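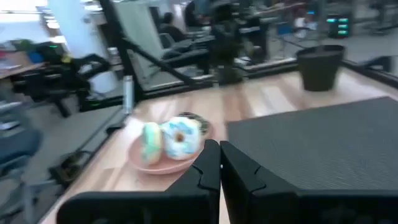

Donut Duty

I blame Ngan-ling Wei for the donuts. My plan for the arm had been very serious (blocks! pegs! little bins of screws!) and then she came by the bench at Merrick with her coat still on, looked at my sad row of wooden cubes and said, "Would you want to watch that for six months?" I would not. So now there's a pink plate on the table and my robot's whole job is pastry.

Merrick, if you haven't been, is the shared workshop over the old Stekarden furniture showroom. You go up the back stairs, past the bikes, and you're in one long carpeted room that still looks a lot like an office. People work on all kinds of stuff up there. I rented my corner in July for what I told my husband would be a weekend project, and he has been very good about not bringing that up.

The arm itself I bought secondhand, and that was the cheap part. My notebook says $2,140 for the arm and its controller, then another $200 for the little camera I mounted down by the gripper, and then there's a page I don't love looking at where the cables, the bolts, the power supply and the metal for the frame are added in and the total comes to $3,902. I could have bought a decent used car for that! Well, a used car.

The gripper is the bit I'm proudest of. The first pair of fingers came from a Zirnine kit and they were fine for cubes, flat and parallel and strong. Put them on either side of something round with frosting on top, though, and they want to close way too low and shove the whole thing across the plate. I redrew them four times. The ones I use now are black and matte with the inner edges cut at an angle and notched, and I left the gap between them narrow on purpose so the camera gets a clean look at the table straight down the middle. Matte matters more than I expected, by the way. My second pair was glossy, and every ceiling light in the room showed up in the picture as a big white streak right where I needed to see.

The camera took me most of the fall. It rides along at the wrist, so everything it sees swings and tips whenever the arm does, and for weeks I drove it by hand with my head cocked over like a confused dog. You do get used to it. Ngan-ling picked it up in one evening (she flies model helicopters, which I consider cheating) and she's still smoother than I am at coming in over the plate and just hanging there before she goes down for the grab.

The software is called Fluditz, and I have a complicated relationship with it. You run the arm yourself, it records what you did, and after enough of that it tries to work out the move for itself. We were at 2,669 recorded grabs when I last looked. Plenty of those are terrible. I kept a lot of the terrible ones anyway, the ones where I overshoot and come back, and I think it helped it learn to recover instead of freezing up like a deer.

A few things I'd pass along if you're starting one of these. Put a textured mat on part of the table so you've got somewhere to set things down that won't slide. Mix up your donuts. We've got a white one with pale blue marbling, a minty one, a chocolate one, and it's the darker frosting that gives Fluditz fits every single time. Lean one up against another now and then, too, so they aren't all sitting nice and flat. And keep a bucket on the table! I can't tell you how many evenings I spent picking hex keys up off the carpet before I did that.

Oh, and bolt your frame down before you hang anything on it. I did it in the other order and I have a dent in my desk drawer to show for it.

Next up is the far side of the plate. Anything near the back rim means the arm has to reach over whatever's in front, and right now it gets about halfway there and changes its mind. Ngan-ling says the wrist needs to tip more. I say the fingers are too wide. We've each got a Tuesday night booked to prove it, and loser buys the coffee.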